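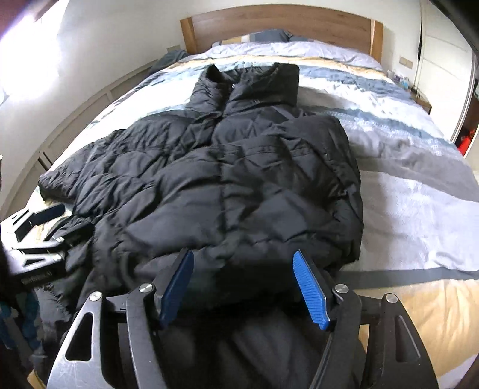 Figura 1. Chaqueta acolchada negra, extendida sobre la cama con el delantero hacia arriba.

Unidad 2. Doblar y guardar prendas acolchadas
Apuntes del curso de orden doméstico, taller Barwood

En la unidad anterior trabajamos con camisetas y ropa de punto. Ahora pasamos a las prendas con relleno, que se comportan de otra manera: tienen mucho aire dentro y, si se doblan con prisa, vuelven a abrirse en el cajón.

2.1 La superficie
Se necesita una superficie más grande que la prenda. Una cama hecha sirve bien. Conviene poner el cuello hacia el cabecero, como en la figura 1, y colocarse a los pies. De este modo todos trabajamos con la misma orientación y, cuando digo «arriba», quiero decir siempre el lado del cuello.

2.2 Antes de doblar
Vaciar los bolsillos. Revisar la etiqueta y comprobar con la mano que la prenda esté completamente seca, también en las axilas y en el bajo. Una prenda húmeda no se guarda, aunque sea solo un poco.
Cerrar la cremallera hasta arriba. En los cuellos altos la tela forma pliegues y puede entrar entre los dientes; se sujeta con dos dedos por dentro mientras se sube el cursor. Nunca se tira con fuerza.
Después se alisa el cuerpo con la palma abierta, desde el centro hacia los costados. Las arrugas pequeñas junto a las costuras son normales en el acolchado y no hay que insistir en ellas.

2.3 El doblado
a) Llevar una manga sobre el pecho, luego la otra. Los puños no deben pasar del costado contrario.
b) Doblar los costados hacia el centro, hasta tener un rectángulo.
c) Presionar despacio durante 10 segundos para que salga el aire.
d) Enrollar desde el bajo hacia el cuello. El cuello alto queda por fuera y no se aplasta.

2.4 Dónde se guarda
Para pocas semanas, en un estante, sin peso encima. Para toda la temporada recomiendo la bolsa de tela Plidness, talla grande, con la prenda floja. Las bolsas de vacío las dejamos para el viaje: el relleno comprimido durante meses tarda mucho en recuperar su volumen.

Ejercicio para casa: repetir el doblado con una prenda propia y anotar en la ficha qué paso ha costado más.

Comentarios (3)

trillow_casa
Muchas gracias por los apuntes. ¿El paso d) vale también para los abrigos largos? El mío no cabe en el estante.
Responder

Autor
Sí, pero primero se dobla el bajo una vez hacia arriba y después se enrolla.
Responder

lector291
Lo hice en agosto con las chaquetas de los niños y me caben todas en un cajón. La cremallera es lo que más me cuesta.
Responder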